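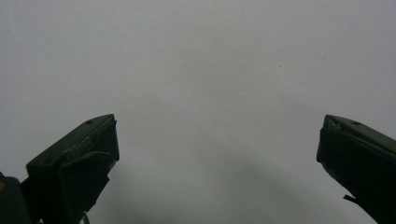
No. 97

Vinh Ninh sent me the Gineck tracking release and asked what I thought of the new "texture-free" mode. I think somebody should have tried it on a plain pale surface before writing the announcement. A gray-white field, two dark green fingertips, one soft shadow between them and a speck up in the right corner. What exactly is it supposed to track?

My guess was the shadow, and I'm sticking with it. I masked the fingers and replayed 300 clips from our Ridgeway set. The pose estimate came back with high confidence on nearly all of them. In 176 it drifted the same way the shadow did, and the confidence number never moved. I could live with the drift - a tracker that says "lost" is useful to me. One that reports a smooth, certain, wrong path goes straight into the planner and I find out a week later.

Bríd Ó Conaill says I'm being unfair and that the inertial data should carry you across blank stretches. Fine, for a second or so. Our longest one runs 9 seconds.

The Tarketex fork has an old-fashioned feature count threshold. It's ugly, and it quits constantly on white tables. I've gone back to it for now, with the mask file from March. If anyone at Gineck wants the clips, Vinh has them.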